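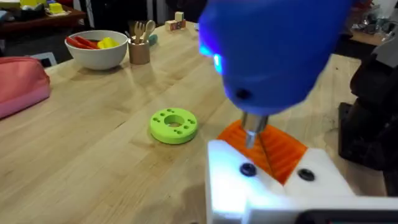

発表者用ノート 地域図書館における製本・修復資料の保存方針について
2025年5月 所蔵資料保存部会

一 開会の挨拶(スライド1)
本日はご多忙のところご出席を賜り、厚く御礼申し上げます。コクデール図書館保存課のレダ・アブデル・ハミドでございます。配付資料は二種類ございますので、お手元をご確認ください。
(資料の不足がないか、ここで一度会場を見渡す)

二 対象資料の範囲(スライド2~3)
今回の方針が対象といたしますのは、旧ヴォンダレル文庫から移管された郷土資料630点でございます。このうち446点は冊子体で、残りは地図、書簡および一枚刷りの類となります。寄託資料につきましては、所有者との覚書が別途ございますため、本方針の適用外といたします。
(「移管」と「寄託」の区別について質問が出た場合は、配付資料二の別表を参照していただく)

三 状態調査の結果(スライド4~6)
冊子体につきましては、背の割れ、綴じ糸の緩み、酸性紙の変色の三項目を中心に記録いたしました。特に戦後間もない時期の町村誌は紙質が弱く、頁の端に欠損が目立ちます。过去の補修に粘着テープを用いたものもあり、糊の変質が本文に及んでいる例が確認されております。
(スライド5は説明を短くし、スライド6の表に時間を充てる)

四 処置の基本方針(スライド7~8)
修復にあたりましては、後に取り外すことのできる材料を用いることを原則といたします。和紙とでんぷん糊による補修を標準とし、綴じ直しは利用に支障のあるものに限ります。処置の前後には必ず記録票を作成し、資料番号とともに保管いたします。保存箱はアカンデ社の中性紙製品に統一する予定でございます。

五 閲覧への影響(スライド9)
処置中の資料は閲覧を停止いたしますが、その期間は一点につき60日を上限といたします。複製のあるものは、ロドヴァム分館にて複製による閲覧をご案内いたします。遠方からの利用者に対しましては、事前の照会をお願いする旨を利用案内に明記いたします。

六 今後の日程(スライド10)
10月に保存箱への入れ替えを開始し、書簡類から順に進めてまいります。綴じ直しの対象となる資料の一覧は、各分館の確認を経たうえで改めてお示しいたします。

七 質疑応答
(予算に関するご質問には、次回の運営協議会で回答する旨をお伝えする。個別資料の状態については、終了後に保存課の窓口で承る)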